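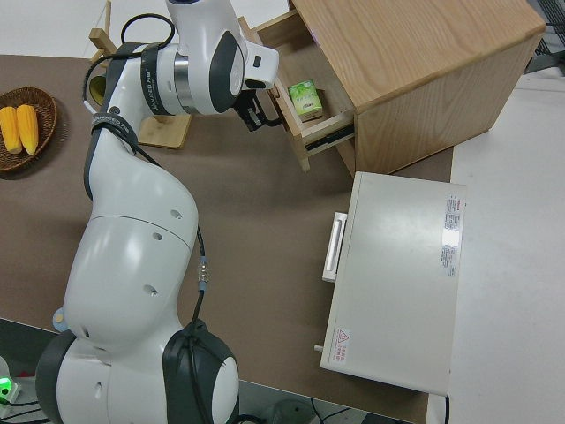 浅色橡木小柜,抽屉侧边装黑色金属滑轨。

台面收纳方案Protau调整抽屉与沥水架规格

Prernville消息:Hemlow于11月更新了小户型厨房台面收纳方案Protau的技术说明,修改内容涉及抽屉滑轨、柜体摆放方向、沥水架间距以及果蔬容器的使用建议。滑轨仍由Sedgwick供货,安装孔位与旧款一致,已购用户更换滑轨时无须重新钻孔。

Protau面向没有整面地柜的厨房,适用台面进深为70厘米。方案的基本做法是把小柜、沥水架、果蔬篮和小件电器放在同一张台面上,按取用频率分区。旧版说明只给出各单件的外形尺寸,对单件之间的关系没有规定,安装人员多凭经验摆放。新版增加了一页平面布置图,标出抽屉完全拉开后的占用范围,并要求该范围内不得放置固定物品。

抽屉部分改动最大。小柜可以斜放,抽屉朝台面中部或边角方向拉出,柜体背面不必与墙面平行。Hemlow的解释是,进深较大的台面如果把柜体正对墙面放置,柜后会留下一条难以擦拭的窄缝,斜放后缝隙变为三角形空间,抹布可以伸入。斜放的代价是占用面积增加,因此平面布置图对柜体转角作了限制,超出限制时抽屉前沿可能伸出台面边缘。

滑轨单只抽屉承重最多8公斤,按静载计算,抽屉处于全开状态。说明书提示,该数值包括抽屉自身内的全部物品,但不包括向下按压抽屉前沿的力。用户不应在抽屉拉开时以手支撑身体。滑轨安装后左右高差不得超过2毫米,超过时抽屉会在关闭的末段自行偏向一侧,面板与柜体之间出现上宽下窄的缝。调整方法是松开滑轨前端螺钉,移动后重新拧紧,后端螺钉保持不动。

抽屉内部不再附带固定隔板。Hemlow在说明中称,原有隔板适合放餐具,却妨碍竖放小盒饮料、茶盒等较高的包装。现改为可移动的挡条,背面贴防滑垫,用户可根据包装宽度自行定位。较高的包装宜放在抽屉后部,装入前应先确认顶部与上方横档之间留有余量,避免关闭时刮擦。液体包装开封后不建议放入抽屉,木质底板受潮后会沿纹理方向翘起,修复只能更换底板。

柜体顶面允许放置轻质物品,不允许放置发热电器。小型烤箱、微波炉一类电器应独立放在台面上,与木质柜体之间按电器自身说明书要求留出散热距离。Protau的说明书不另行规定该距离,两份文件有出入时以电器说明书为准。电器门的开启方向应避开抽屉拉出方向,这一条在旧版中以脚注形式出现,新版移入正文。

果蔬容器方面,方案推荐使用编织类浅篮或浅盘,适合玉米、洋葱等不需要冷藏即可短时存放的品种。编织容器底部透气,外壁不挂水,但缝隙内容易积存玉米须和碎叶,清理时应倒扣轻拍,再用干刷沿编织方向刷净。容器不得浸泡。带水的蔬菜应先沥干再放入,篮底可垫一层吸水纸,纸张潮湿后更换。玉米宜单层并排放置,叠放后下层不易通风,去掉外皮的玉米应尽快食用或转入冷藏。

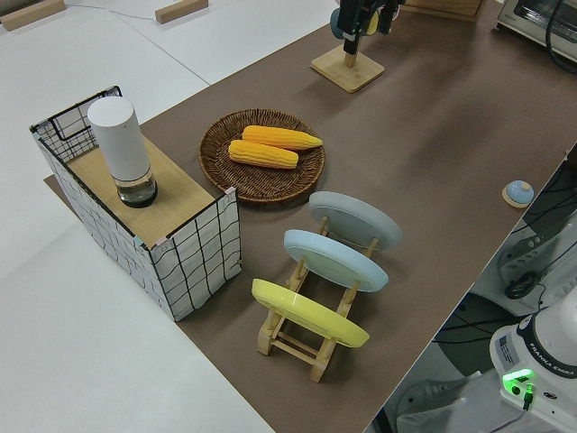
有读者在留言中写道,家里的木沥水架用了不到一年,横条与立柱交接的地方就开始发黑,擦也擦不掉,问题多半出在盘子滴下的水没有地方走,如果新版只改间距而不管排水,意义有限。

Hemlow对排水的处理写在沥水架一节。木质沥水架下方应放接水盘或吸水垫,垫子边缘须超出架脚,每次使用后取出晾干。架体每周至少应完全清空并侧立一次,使交叉条的接触面露出来通风。已经发黑的部位可用细砂纸顺纹打磨,打磨后涂食品接触级木蜡油,待表面干透再使用。如发黑已深入榫接处,说明书建议更换整根横条,不建议局部填补。

间距的修改原因与餐盘边缘厚度有关。旧款木销按薄边瓷盘设计,较厚的盘子插入后几乎直立,前后盘面容易相碰,两盘之间的水膜也不易流走。新款木销略向外移,盘子可以轻微后倾,由后侧木销承托。圆盘依次竖放,大盘放在后排,小盘放在前排,取盘时先取前排。深碗不适合插在木销之间,应倒扣在平面沥水垫上。说明书同时指出,不同釉面的盘子摩擦力不同,表面很光滑的盘子在架体受碰撞时可能滑移,因此沥水架不应紧靠抽屉的拉出路径。

沥水架与果蔬篮之间应保持间隔。盘子滴水和取盘时甩出的水滴会落在篮子上,编织材料反复受潮后颜色变深,接口处变硬变脆。台面长度不足时,可以把果蔬篮移到小柜另一侧,让小柜起到隔挡作用,但不得因此遮住抽屉。

台面保护层也列入了新版附录。临时布置或装修收尾阶段,可以用棕色包装纸覆盖台面,作用是防止木件底脚和金属件划伤表面。纸面应铺平,接缝用低黏度胶带固定,接缝方向尽量与抽屉拉出方向一致。包装纸不防水,洒水后应立即揭开检查,潮湿的纸长时间压在木台面上会留下水印。正式使用后应撤去包装纸,改用可擦洗的台垫。

饮水和盛液容器的位置另有一条说明。带透明底部或透明水箱的容器可放在平整的木板上,但木板必须完全落在下方支承面内,不能一端悬空。用敞口箱盒作支承时,应先确认箱壁能够承受容器装满后的重量。Hemlow不提供这类箱盒的承重数据,也不把它们列为Protau的配件。

供货方面,新版滑轨已随新出厂的小柜配发,包装外侧标有版本字样。旧款滑轨停止生产后,Sedgwick仍将保留一定数量的备件,供只需更换单侧滑轨的用户使用。新旧滑轨不能混装在同一只抽屉上,两者阻尼段长度不同,混装后关闭动作不同步,长期使用会使抽屉侧板松动。

Prernville的门店可以单独订购挡条和加宽间距的沥水架木销,木销以套为单位出售。更换木销时需先把旧销完整拔出,孔内残胶刮净后再插入新销,胶水固化前架体不得受力。保修期为2年,覆盖滑轨断裂、滚珠脱落和木销非受潮开裂,不覆盖超载变形、浸泡损坏以及自行改孔造成的松动。申请保修时须提供抽屉侧面标签上的批次信息,标签遗失的,可改为提供购买凭证和滑轨端部压印字样。

新版说明书的纸质本随货附送,旧款用户可向门店索取平面布置图的单页。布置图按原比例印刷,可直接铺在台面上核对柜体转角和抽屉的占用范围,核对时应把抽屉完全拉出。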